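Three weeks with my new phone

In November my old phone stopped charging, and after 3290 messages about it to my friend Aicha Lamrani (this is what she says, I believe it was fewer) I bought a Kernitz. I had wanted the Rakero, because I had one before and I knew where everything was in the menus. But the shop had it only in the largest size, and I have small hands.

The first days I was a little disappointed. The back is very smooth and the phone slides from the arm of my sofa, slowly, like it has its own plan. I bought a rubber case and now it stays where I put it. The screen is good, also outside. I read a lot on the tram in the morning and I keep the brightness at less than half.

The battery is the best part for me. I charge it every second evening, and with my old phone I was looking for a socket already after lunch. When I use the maps for a long time it gets lower much faster, of course.

What I do not like is the sound. Calls are clear, but music from the speaker is thin — my sister Žofie Šindelář asked me if the radio was in another room. With headphones it is all right. There is no hole for the cable, so I had to buy an adapter, and I have already lost it once in my coat.

Moving my things from the old phone took nearly 3 hours. The contacts came over well. From my notes, 200 arrived and the recipes did not, so I typed my two favourite ones again by hand. I also had to ask the bank for a new code, and they sent it by post.

The camera I use mostly for small things at home and for prices in shops. It is quick to open if you press the side button 2 times, and I have stopped using the other modes.

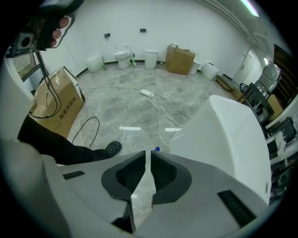
Settings I changed on the first day

I turned off the keyboard sound and the vibration, and I made the letters one size bigger. The morning alarm is now quieter at the start. I still have to find out how to stop the weather messages.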